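Clokedmont grasp planner

Hello, and thanks for stopping by! Clokedmont picks finger poses from wrist-camera views, and it's happiest when the fingers are so close to things that everything else goes soft and blurry. The May set has 504 clips, 109 of them held out for testing.

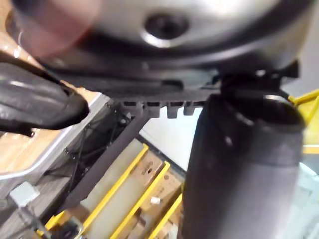

Wrist view, with a black notched piece between the two fingers.

Start with the Fitanska config – it's slower, but much kinder to new setups – and please set the planner to 2 retries before you change anything else.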